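Moving old newspaper columns off a dead site, what order do you do it in?

Asked in Writing & Publishing > Local Papers

hendale_stringer

Wrote a weekly column for a small town paper for years, the Hendale one, mostly high school sports and some city council when they were short a person. Paper got folded into a bigger group and the old website is going away in August. I have 168 columns on there under my name. Maybe half of them I also have as files, the rest only exist on the site or in print at the Wainwright library, bound, can't be checked out.

What I want is a page of my own with all of them, in date order, searchable if possible. Not looking to make money off it. Couple of things I'm stuck on:

Do I even own these? I was freelance, paid per piece, never signed anything that I remember. There was an email once about "terms" and I can't find it.

Do I fix the mistakes? Some are bad. I had a final score wrong in one and the correction ran the next week as a separate item, so if I post the column alone the wrong score just sits there.

And is copy and paste really the way? Tried it Thursday night, did 19 of them and the quotes and dashes all came out as garbage. Took me over an hour. There has to be somthing better.

Also the photos. Most columns ran with one, almost never mine.

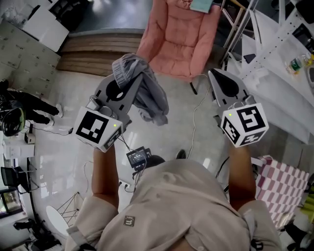

Last thing, the headlines. Desk wrote those, I didn't. Some I liked, some made me wince. Keep or rewrite? Thanks in advance, will check back tonight after 9.

inkstain87

Did this two years ago with my own stuff, smaller pile, 87 pieces. Order that worked for me:

Save everything first. Don't format, don't fix, just save each page complete to a folder, date at the front of the file name, year then month then day so they sort. Do that this week. Sites like that go down early all the time, mine was supposed to have till the end of the month and was gone on a Monday morning.

Then the garbage characters. It's an encoding thing. The old site is probably using one kind and your editor is opening it as another. Open the saved file in a plain text editor, look for "reopen with encoding" or similar and try Western or Windows-1252 first. Fixed nearly all of mine in one go. What's left you find and replace, there are usually only five or six bad combos and they repeat.

Ownership. Not a lawyer. In the US if you were freelance and never signed the rights away, you generally still own the words and the paper had the right to run them. But "terms" in an email worries me a little, and if you cashed checks with language on the back, same. Write the new owner a short note. Three lines. I wrote these, I'd like to put them on a personal page with credit to the paper, please confirm. I got a yes in a day, nobody there cared. Keep the reply.

Photos, leave them off unless they're yours. The photographer or the paper has those. If one really matters ask the photographer directly, most say yes with a credit.

Mistakes: leave the text as it ran, put a line in brackets at the bottom with the correction. "The paper corrected this the following week, the final was such and such." Typos I fixed quietly. Facts never.

Headlines I kept. People who clipped the thing will search for the headline they remember. If you hate one put your own title on top and "ran as" underneath.

pressbox_retired

just put them on Cadano, its free and you can paste right in. I have all my bowling writeups on there, works fine. no idea about the legal part, I never asked anybody and never heard anything

cirnum_copydesk

Former desk person at a weekly, so sorry about the headlines, we had to fit the hole.

Agree with most of the first reply, not the second. Nothing wrong with a free host but keep your own copies, you're in this spot now becuase the only copy was on somebody else's site.

For the ones that are only in the bound volumes, call the library before you drive over. Ask if they have film or scans. Ours had the whole run scanned and no one had ever told us, the file was listed under the county name and not the paper's. If it's print only, phone photos are OK, flat page, lights off overhead if there's glare, one shot per column of type. Run it through any text recognition and then READ it against the page. Sports columns are murder for this. Scores, jersey numbers, 3 and 8 get swapped, and a spell checker won't catch a thing. I had an attendance of 3506 come back as 8506 and it would have been news to the gym.

One more on the web versions. What ran online wasn't always what ran in print. We trimmed for print and sometimes the long one went up, sometimes the other way around. Pick one and say which at the top of the page. I'd go with the longer unless the cut was for a reason you remember.

Searchable: if it's plain pages, any host's search box will do it. Don't post PDFs only, nobody on a phone will read them.

hendale_stringer

Ok this is great. Windows-1252 did it, quotes are fine now. Saving the rest tonight and the note to the new owners goes out in the morning. Library says they have film, up to a point, they're checking which years.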